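Restrepo Coastal Sites List

README for the data release
Last changed Sep 7, 2021

What this is

Restrepo is a table of known archaeological sites along the shore and on the small islands of the Binholm district. It covers standing ruins, mounds, shell middens, field walls, boat landings, burial places and find spots. Each row is one site. The list was put together from older printed surveys, museum accession books and walkover notes, and it is meant for people who plan fieldwork, write local history or need to check whether a piece of ground has a record.

It is not a legal register. If you are digging, building or laying pipe, ask the district office for the official record as well.

Files

sites.csv: the main table, one row per site
sources.csv: one row per book, map, notebook or museum entry
links.csv: joins sites to sources, since most sites have more than one
periods.txt: the period terms used and what we mean by them
changes.txt: what was added, merged or removed in each release

All files are UTF-8 with Unix line endings. Commas inside fields are quoted. Empty means unknown. We do not use zero or a dash for missing values, though a few dashes survive in the notes column where they were copied from the source.

Columns in sites.csv

site_id: a short code, never reused. A removed site keeps its line in changes.txt.
name: the name in the best source. Spelling follows that source, even where modern maps differ.
other_names: separated by semicolons.
type: one of 14 terms. If a site fits two, the one with better evidence is used and the other goes in the notes.
period: see periods.txt. Many rows say "undated" and will probably stay that way.
east, north: grid position in meters.
pos_quality: A, B or C. See below.
condition: as last recorded, with no attempt to bring it up to date.
visited: the year somebody from the project stood on the spot. Blank if no one has.
notes: free text.

Position quality

A means the position was taken on the ground with a handheld receiver. B means it was read off a large-scale map on which the site is marked. C means it was worked out from a written description, such as "on the knoll behind the second landing, a short walk from the well."

Please do not plot C positions as points on a detailed map without saying what they are. A user of the first release walked out to one of the Sudorside mounds on a C position and found himself in a peat cutting on the wrong side of the inlet. The mound exists, and it now has an A position.

Where the records come from

The oldest layer is the Fukov survey, a set of field notebooks with measured sketches. The surveyor worked on foot and by boat, and was careful with distances but loose with compass bearings. We compared 18 of the sketched sites with what is on the ground. Lengths and widths were mostly good. Bearings were off by as much as 20 degrees, always in the same direction, so the survey may have been drawn to magnetic north with no correction. We have left the bearings as written and put a note in sources.csv.

The second layer is the museum accession books. These are strong on objects and weak on places. "From the sand at Binholm" could mean any of three beaches. Where we could not choose, the find has its own row with type "find spot" and quality C, placed at the middle beach.

The third layer is our own walkover, done mostly in April, when the bracken is down and low walls show up well. Heather and deep peat hid a lot even then. The interior bogs were crossed on a few lines only, so a blank there does not mean there is nothing to find.

Known problems

Shell middens are undercounted on the west side. Storms cut back the dunes there nearly every winter, and middens appear and go within a few seasons.

The type "dun" was used by Fukov for almost any heap of stones on an islet. We kept it only where there is a wall face or a causeway. The rest are "islet structure," with the old term in the notes.

Several shielings near the Sudorside boundary were recorded twice under different names. Over 10 pairs have been merged, and there are likely more. If you find one, send both site codes.

Place names were written down by people who did not always speak the local language. Some are mishearings. We add a corrected form to other_names when a speaker or an older document supports it, and otherwise leave the name alone.

Dates are the weakest part of the list. Very few of these sites have been excavated, and fewer have a radiocarbon date. Most period entries rest on shape and on what similar sites elsewhere turned out to be. Treat them as the opinion of the source.

Sites left out

Wrecks below low water are not included. Nor are churches still in use, although burial grounds around them are. A small number of sites with fragile surface finds have had their positions rounded to the nearest kilometer, and these carry the word "rounded" in the notes. Full positions can be had from the project on request, with a short statement of what they are for.

Using and citing

You may copy, change and republish the tables if you name the source and say what you changed. Please cite as "Restrepo Coastal Sites List" with the date at the top of this file. If you quote a single site, give the site_id too, as names repeat. There are four places called Old Landing.

Corrections

Send the site_id, the column, what it says now and what it should say. A photograph with something for scale helps with condition reports. Corrections based on a ground visit go into the next release. Those based on a book or map are checked against the source first, and that can take longer.

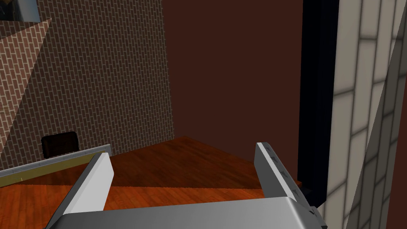

Which position should I use when a site has both a Fukov sketch and a grid reference?

Use the grid reference in the east and north columns. The sketch is better for the size and layout of the remains, but its bearings are unreliable and should not be used to find the site on the ground.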